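Subject: Re: [drirkel-users] Planner stalls when picking from a fixture

On the list, November 2024, a Golis user wrote:

> We're using the Drirkel planner over an open PC case and it stalls on almost every approach. The collision mesh has 400 boxes in it. Should we thin it out, or is there a smarter way to split the world?

Please don't thin it out yet! We went through the same thing on the Bendar cell and the fix was really pleasing. The planner was rebuilding the whole collision tree each time a cable moved in the point cloud, so we split the world into two layers — a static one for the bench, the fixture and the case walls, and a small live one for everything soft. Planning time on the drive approach went from 756 ms to 17 ms, and I ran it again and again just to watch the numbers.

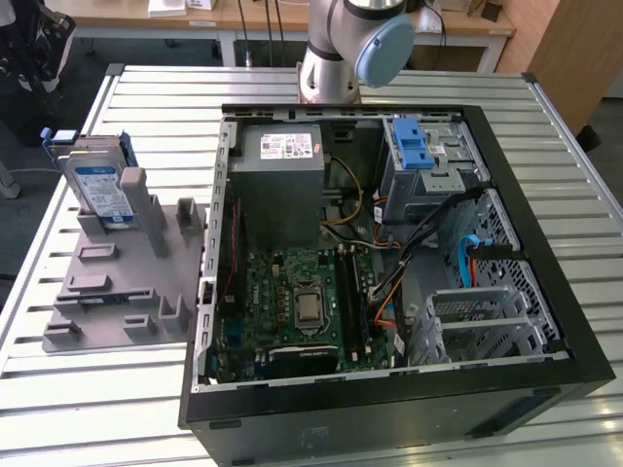
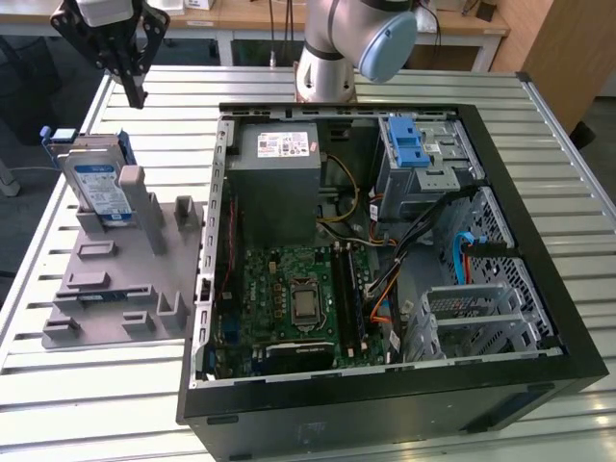

The drive stands upright in the fixture to the left of the case in both.

**Does the live layer need its own padding value?**

It should have one, set larger than the static layer's, as cable points are noisy and the walls are not. Look for `soft_padding` in the world file.

Two more notes. The Niskanen driver caches the old tree, so restart it after you change the layers (this cost me an evening). And keep the live layer under 500 points if you can; a voxel filter before the merge does it nicely.

I'd love to see your world file if you can post it — the layer loader is on my list for January and more odd cases would help a lot.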